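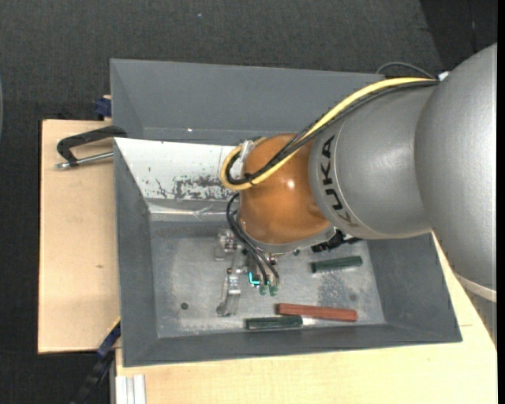 Yellow and black cables held together with a thin black cable tie.

How to Tidy the Cables Under a Desk Without Buying a Kit

Every cable kit on the market promises a clean desk in ten minutes. I have tried a few of them, and I don't believe it. The Kuswood box I bought had 298 pieces in it, most of them stick-on clips that let go of the desk within a month. You need far less than that.

What to get

A bag of plain cable ties, a roll of hook-and-loop strap, and one metal tray that screws to the underside of the desk. Ties come in bags of 300 and you will use maybe a dozen. Buy the small bag if the store has one. The Flornero tray is fine. So is the cheaper one next to it.

Step 1. Shut everything down and unplug it. Yes, all of it. Guides that tell you to work around live cords are saving you two minutes.

Step 2. Throw out the cords that go to nothing. I found 2 chargers for a phone I no longer own.

Step 3. Screw the tray up near the back edge. Check the length of the screws against the thickness of the desktop first. The ones in the packet are often too long.

Step 4. Set the power strip in the tray and plug things back in, one at a time. Leave a loop of slack at anything that moves, such as a monitor arm or a standing desk. Raise the desk all the way before you fasten anything.

Step 5. Bundle with hook-and-loop wherever you might change something later. Save the plastic ties for runs you expect to leave alone. Pull them snug and stop there. A tie that dents the jacket is too tight.

Step 6. Trim the tails flush with side cutters. Scissors leave a sharp end that will find your knee.

What to skip

Braided sleeves look good in ads and are a pain the first time you swap a mouse. Colored labels are worth it only if you have more cords than you can trace by hand. As for the Zerker cable box, its page shows 1,126 reviews, and the ones I read were mostly written the day it arrived. I'd like to hear from those people after a year.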